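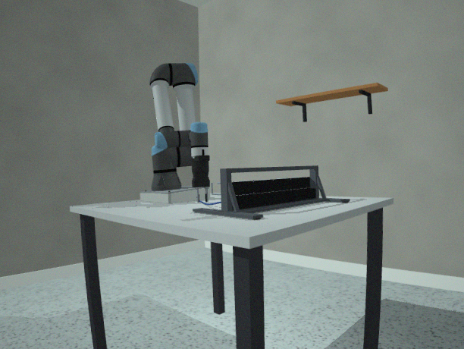
It passed every run in simulation, Borix says, and the company has said it so often since January that the sentence has started to sound like a defense. There were 300 of those runs. The arm reached over to the rack, went down, came up and went home, and no contact was logged with anything it wasn't supposed to touch.

Then the program was loaded at the Rostalside repair shop in Cabanatuan, where the same make of arm was to put flat boards into the same pattern of slotted rack. On cycle 174 the gripper came down short and hit the top bar. The arm stopped, as it should. An operator cleared the fault from the panel and opened the guard door to look at the bar. With the door open, the arm moved again.

It moved at low speed and the operator stepped back in time. The shop's report puts the travel at 74 millimeters, toward the rack. Everyone involved likes to mention the low speed. I'd be more impressed if anyone could tell me who chose it, and for what purpose.

There are two failures in this story, and Borix would prefer to talk about the first. The rack had shifted on the table. Its feet weren't bolted down, only taped, and repeated light pushes from the boards had walked it out of place. In the simulated cell there's an arm on its plate, a rack, a white table and a shelf with nothing on it, and the rack stays where it was put. You could run that room for a year and learn nothing about tape.

Fine. Bolt the rack. Add a check before each insertion that the bar is where the program thinks it is. Borix has done both, and charged for one of them.

The second failure is harder to bolt down. The door switch was wired into the Remton controller as an ordinary input, which the program was expected to read and obey. During fault recovery, a part of the code that had never been run in the simulator, it didn't read it. A guard door should cut motion whatever the program is doing. That is old knowledge, older than most of the people writing these programs, and no amount of rendered footage would have shown it missing.
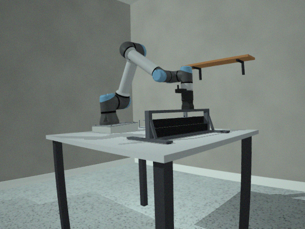 You can't blame a simulator for a wiring job, a reader wrote after our first short item on the incident, adding that the shop would have had far more collisions without one. Both points are fair. Practicing the reach over a top bar and down between two posts on a screen costs less than practicing it on steel, and I wouldn't want to go back.

My complaint is with what the runs were used for. The acceptance document lists them under "safety validation." It gives no run with a moved rack, no stop halfway down, no restart and no door. What was validated is that the arm can follow its path in a room where everything is in place. Someone at Rostalside signed that page, and someone at Borix put it in front of them.

Remton says its manual tells installers to use the dedicated safety inputs. It does, in an appendix. The controller will also accept a door switch on any ordinary terminal without a word of warning, and Remton has no plans to change that.

The cell was rewired and went back to work in March 2020. I asked Borix whether other customers have doors wired the same way. The company said it was reviewing its records and would not say how many cells that covers.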